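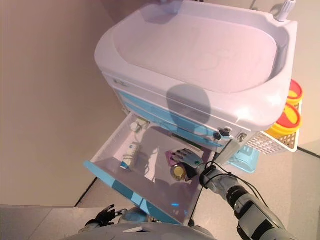 The Tangen is a drawer cart for treatment rooms, sold under the Jarnach name and aimed at small practices that want one mobile unit in place of a fixed cabinet. It comes in white with light-blue trim. The review unit was bought at the ordinary list price of 790 euros, delivered, and has been in use since September in a two-room podiatry practice in Bernau. The notes below cover assembly, the top, the drawers, cleaning and movement, in that order.

Assembly

The cart arrives in two cartons. The body is pre-assembled; the buyer fits the castors, the push handle and the moulded top. The castor stems are threaded and take a 17 mm spanner, which is not supplied. The instruction sheet shows the castors with brakes at the rear, but the holes are identical and the braked pair can go on either side. We put them at the front, where a foot can reach them when the cart is parked against a wall.

The top sits over the body and is held by screws from below. The pilot holes on our unit were slightly out of line at one corner and the last screw had to be started by hand at an angle. Total time was under an hour for one person, including unpacking. A second person is useful when the body is turned upright again.

The top

The top is a single white moulding with a raised rim and a shallow recess in the middle. The corners are rounded, inside and out, and there is no seam in the working area. The rim is high enough to stop a rolling tube or a dropped cap, and low enough that the forearm does not rest on an edge during work.

The recess is the part we would change. It holds a standard dressing tray, but a tray placed in it cannot be slid out and has to be lifted. Liquids collect there as intended, though there is no drain or low point, so spills have to be wiped up with a cloth. Anyone who expects to do wet work on the cart should use a separate bowl.

The plastic is matt enough to avoid glare from an examination lamp. It does take on the tint of coloured lighting quite strongly, and under the warm tubes in our second room it never looks properly white. This has no bearing on function but it makes it harder to judge whether the surface is clean.

Drawers

The drawers are stacked below the top, white inside with light-blue fronts. They run on metal side runners and open to nearly their full depth. The action was stiff for the first week and then eased. There is a stop at the end of travel, and lifting the front past the stop frees the drawer for washing.

The lowest drawer is the deepest and the most useful. It takes upright bottles at the back and tubes lying flat at the front. The floor is smooth and has no ribs, with the result that small round items travel when the drawer is opened quickly. A jar of ointment and a few loose caps will end up in a different place each time. A sheet of non-slip liner cut to size cured this for very little money. Jarnach sells a divider set for the Tangen as an extra; we did not buy it, and consider that at least one set of dividers ought to be in the carton.

Loading should follow weight. With the lowest drawer full and the upper ones light, the cart stays level with any one drawer open. With heavy stock in the uppermost drawer, opening it fully moves the centre of gravity forward to a degree that was noticeable with the brakes off. The manual permits 6 kg per drawer. We found no sagging at that load after four weeks, measured at the front lip with a steel rule.

The small black knobs to the right of the drawer fronts are neat but small. They can be used with gloves on, although a larger pattern would be easier for anyone with limited grip. The silver clip at the edge is handy for a folded sheet of paper. Ours now carries the restocking list.

Cleaning

Wiping down takes two to three minutes between patients. The top and the drawer interiors cause no difficulty. The light-blue trim is another matter: there is a fine step where each band meets the white plastic, and dust settles in it. A soft brush once a week deals with this. Alcohol wipes have left no clouding so far. The supplier advises against chlorine products on the trim and we have followed that advice.

The runners should be vacuumed and not oiled. A trace of grease is present from the factory and some of it found its way onto the drawer sides on our unit. It came off with washing-up liquid.

Movement and noise

The castors roll quietly on vinyl flooring and acceptably on tile. Over a door threshold the front pair must be lifted by pressing down on the handle, otherwise the loose contents of the drawers shift. The brakes hold on a level floor. The cart passes through a 593 mm gap between the couch and the wall in our first room with little to spare, and buyers with similar constraints should measure with the handle fitted, as the dimensions in the catalogue leave it out.

Comparison

The previous cart in the practice was a Dalen, a plain steel unit bought second-hand for 400 euros. The Dalen is heavier, louder and has sharper corners. Its drawers have a lip at the rear which stops items falling behind, and its top is flat, so trays can be slid on and off. It also chipped along the front edge within a year, and the chips rusted. For daily work we prefer the Tangen. For storage that seldom moves, the Dalen remains adequate and has been kept for that purpose.

Points for: seamless top, deep lowest drawer, drawers that come out for washing, quiet castors.

Points against: no dividers supplied, smooth drawer floor, dust in the trim joints, one badly aligned screw hole, catalogue width given without the handle.

Spare castors and drawer fronts are listed by the supplier as separate items. A replacement top is listed too, but was out of stock when we asked.

Reviewed October 29, 2020

6 comments | 14 shares

Contact | Copyright 2020, all rights reserved | Back to top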